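Let the Town Library Stay Open Late

Our library closes at 5 on every day but Monday, when it closes at 7. I think that is backward, and I have thought so since I moved to Firkila and found that I could only borrow a book by leaving work early.

The usual defense is that evenings are quiet. Of course they are quiet. People learned years ago that the doors are locked, and they stopped trying. When the branch in Closar stayed open until 9 for one month, in March, it counted 2,662 visits after dinner time. The month before, in the afternoons, it had 1,954. Those are the branch's own numbers, and they were pinned to the board by the entrance for anyone to read.

Lorena Núñez, who runs the front desk there, told me the evening crowd was mostly parents and people on shift work. They wanted a table, a printer and some heat. A few of them wanted novels.

The cost is real. Two more staff on four nights is money, and the town will have to find it somewhere.
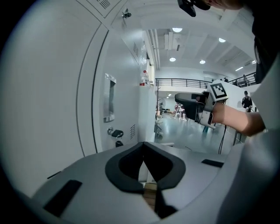 I would start with the parking study, now in its third year, and then look at the summer banners. Neither one has ever helped a kid finish a history paper.

Harsh Negi has argued in this paper that people can get what they need online. Some can. Up to 50 households on the Vistov road still have no decent connection, and they pay the same taxes as the rest of us — they should be able to use the building after work.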